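15 January 2018 – Grillar, pads and linkage

Kitchen day for the hand-held grippers. I've been putting this off since December, when the old flat pads went shiny and everything thin started twisting out of the jaws the moment it touched anything. Spoons were fine, tubes were fine, chopsticks were hopeless. So the whole plan was chopsticks into the basket, over and over, until I either trusted the new pads or threw them across the room.

Bits changed before starting:

- new ribbed pads from Psarras, the blue ones, glued and left overnight under a clamp
- all 4 pivot screws on the first gripper taken out, cleaned, and put back with a dab of threadlock (go easy, I had to redo one because it went stiff)
- trigger spring swapped for the softer one from the Ellau parts drawer – I owe the drawer a spring

The first set of 40 tries was a bit grim. I counted 19 that I'd call good, meaning picked up, held straight and let go inside the basket without dragging the basket along. Nearly all the bad ones were my own fault: I was gripping far too low, so the thick end acted like a lever and swung about. Moving up the stick made a huge difference! The pads want to be well above the basket when the tip goes in, otherwise the fingers meet the rim and you're just shoving the thing about on the cloth.

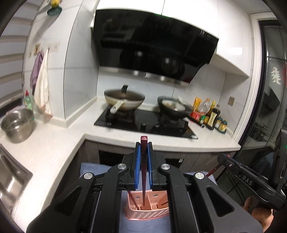
Jaws open either side of the basket in the next one: 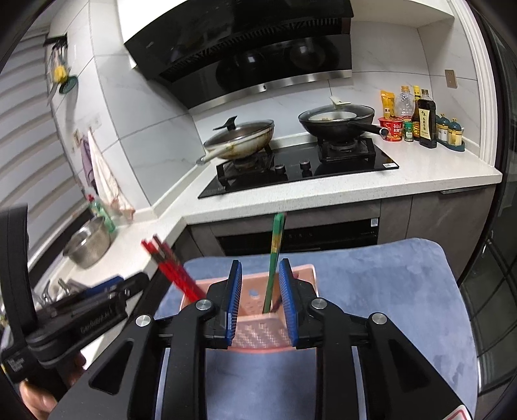
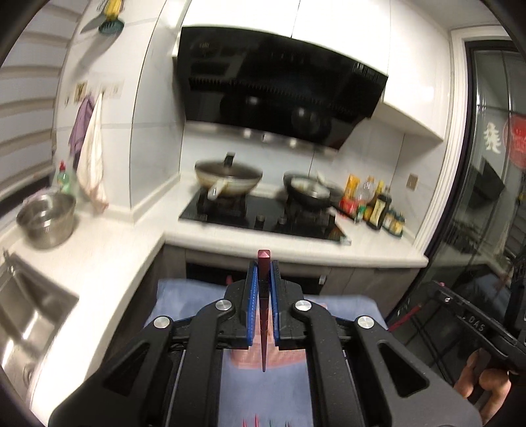

## What I think is going on

The ribs do their job. Once a stick is upright between them it stays upright, and I can tilt my wrist quite a way before it creeps. What they don't fix is a bad start. If the stick goes in slightly skewed, it sits across the ribs and rocks, and squeezing harder only makes it worse (I tried, my forearm is not happy with me).

There's also still some slop in the linkage. One finger arrives a hair before the other, so the stick gets nudged sideways just before it's held. I had blamed the spring for that, but it did exactly the same with the old one, so I'm now looking at the pivot holes. They may have worn oval. Measure them properly before printing anything new, please, and that means me too.

Two grippers going at the same time is harder than I expected. You can pass a stick from one to the other, but only if somebody says out loud when they're letting go. Worth practising before we bother logging it.

Ratura logged everything except one run where I forgot to press start. I've marked the gap in the sheet.

## Next

- [ ] check pivot holes for wear, both sides
- [ ] try a shallow V down the middle of 2 pads, keep the other pair as they are
- [ ] another set with the grip point marked on the sticks in pencil
- [ ] replace the Ellau spring
- [ ] wash the chopsticks and put them back where they live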